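Felt-tip pen
From the Clukau Household Encyclopedia, entry revised November 2020

A felt-tip pen (I grew up calling them felts, and I still do) is a pen that carries its ink in a soft, spongy core and lets it out through a tip of pressed fibres.

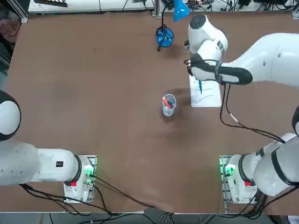 The name is a bit of a fib these days. Early tips were often wool felt, but most of the ones you'll buy now are made of polyester or nylon, squeezed together so tightly that they feel almost solid. Ink creeps along the tiny gaps between the fibres in the same way that tea climbs up a biscuit, and it keeps on creeping for as long as the tip is touching something thirsty, like paper. That's why a felt left resting on a page makes a blot that grows and grows!

Types of ink

Water-based inks are the ones in children's sets. They wash out of most things, they don't smell of much, and they make thin paper go wavy if you scribble over the same spot. Alcohol-based inks dry faster and blend beautifully, though they go straight through to the next sheet, so put scrap underneath. I ruined a good tablecloth finding that out, and Yanti Raju, who edits these craft entries with me, has asked me to mention it.

Whiteboard pens look much the same but have something oily in the ink to stop it gripping the board. Mix one up with a permanent marker and you'll have a long afternoon (scribbling over the mark with a whiteboard pen and wiping it off quickly does sometimes shift it).

Tips

Bullet tips are round and good for general drawing. Chisel tips give you a thick line or a thin one depending on how you turn your hand, and lettering people love them. Brush tips bend as you press. I'm hopeless with those, but Vega Moya does whole birthday cards with a single Hanard brush pen and they're gorgeous.

Storage

Keep the caps on, obviously, and push until you hear the click. Pens with a tip at each end should lie flat so the ink doesn't all drain one way. Single-ended ones are fine standing in a pot, and if one's gone faint, try it tip down overnight. A water-based felt that has dried out can sometimes be coaxed back by dipping the tip in warm water for a few seconds, though the colour is never quite as strong afterwards. My old Starnow set of 12 had the orange revived that way every January until the tip went fluffy.

See also: Blotting paper; Crayon; Fountain pen; Ink stains, removing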